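22 Nov 2024
Test kitchen notebook, Whiteley bench
Cooling of braised beef in hotel pans, second run

Purpose: find out whether the Bolcombe event menu can keep the full-depth pan, or whether we have to split the batch before chilling. The first run in April was thrown out, probe had slipped and was reading air.

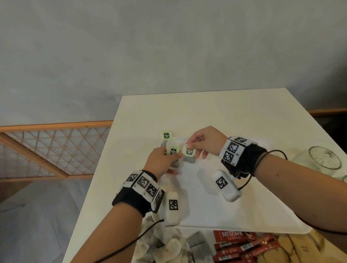
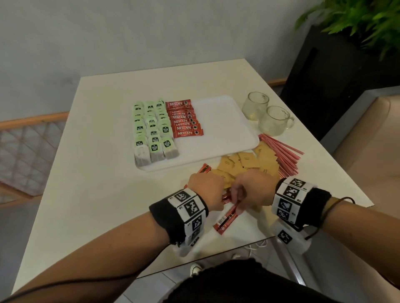
Tea bags, and in the second picture coffee sticks too, at the white table.

Setup. Same recipe as April, no changes to salt or stock. One batch divided between a deep pan and a set of shallow pans, product 2 inches deep in the shallow ones. Pans uncovered on wire racks in the Briltik reach-in, top shelf left free. Probe tip at the geometric center of the product, cable clipped to the pan rim this time. Probes checked in ice slurry before loading, no offset needed. Log started at 1030.

Criteria. 135 F to 70 F within two hours, then down to 41 F inside the next four. Anything that misses the first stage gets reheated to 165 F or discarded. For this run, discard, so the reheating does not muddy the texture notes.

Results. Shallow pans passed both stages. Deep pan failed the first stage and was still well above 70 F at the cutoff. Pulled and discarded. Surface had a skin and the fat had started to set while the center was still steaming when cut open. Stirring would help, but we can't count on it during service prep.

Cabinet air rose 5 F after loading and was slow to come back. Gasket on the lower door does not seat at the hinge side. Needs replacing before the next run or the numbers are not comparable.

Texture. Shallow-pan beef slightly dry on top. Try laying parchment directly on the surface once it is below 70 F.

Knut Thiele wants a version for the Mondomum order, 300 portions. Not possible in this cabinet with shallow pans, racks run out first. Options are the blast chiller at the other site or cooking over two days. Told him no decision until the ice-bath run is done.

To do
- order gasket
- ice-bath run, deep pan, stirred and unstirred
- relabel probe leads, 2 and 5 are swapped on the logger
- copy the log to the shared folder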